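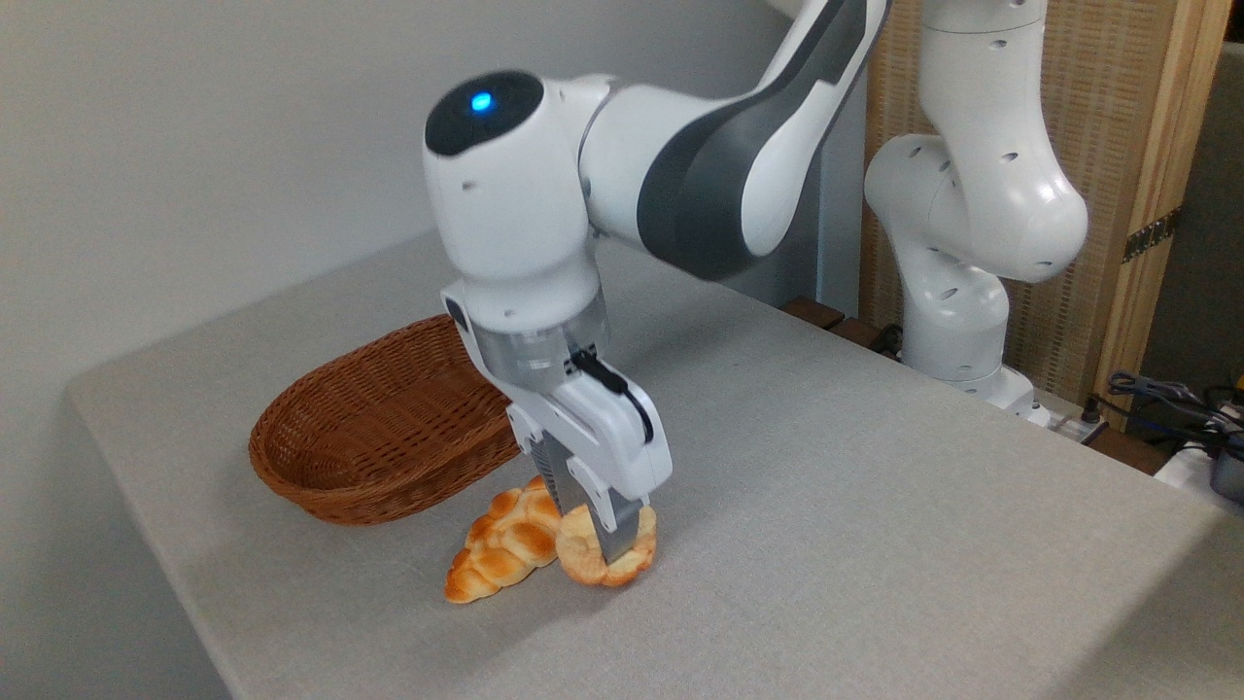
fitinen_bakes
Budgeting for July. We want one arm to put braided loaves in baskets. Vestergaard quoted 3,283 for the gripper and 1,673 for spare fingers and cables. Too much?

Oltine
Gripper sounds fair. Skip the spares until you wear out a set.

tbisgaard
Disagree. We waited nearly 50 days for fingers at Dakosdale. Buy them now, and ask for ribbed ones.

Oltine
Depends on volume. How many loaves a day?

fitinen_bakes
100, more on Thursday.

tbisgaard
Then I'd still get the spares.
Tove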